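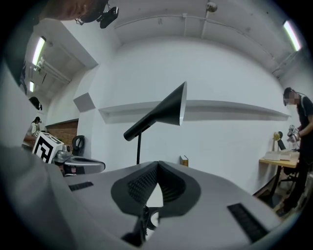

The Postell Room

The Postell room is a white room on the upper floor, used for desk work and for small jobs done at a table. 

Ceiling and lights

The ceiling is white and slopes in several planes. A long pale pipe runs along it, held by small supports, and a grey rail with brackets is fixed to the sloping part on the left. The main light comes from fluorescent tubes, which follow the slopes and so sit at different angles. A round grey fitting hangs on a short bracket near the middle. The tubes were last changed by Givier, who also look after the wiring on this floor.

Desk by the wall

White top with a round metal grommet for cables. The black lamp has a cone-shaped shade. We keep a small plant in a white pot at this desk, next to a brown wooden box, and a long white shelf is fixed to the wall behind. The shelf was ordered from Cardoso under stock number 698 and took 14 days to arrive.
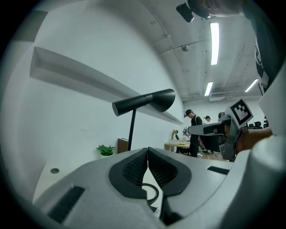 The box stays on the desk and should be put back there after use. Please leave the grommet clear, as the lamp lead may need to be moved.

Tables further in

The room opens out into the larger office. The light wooden table there is used for work that needs people on more than one side, and it has a dark office chair. Equipment can be left on it during the day. The small figurine belongs to the table and stays with it.

Booking

The room is number 88 on the Trutimel floor plan. Bookings are for up to 6 hours and are made at the front desk.

Page updated 2019-11-07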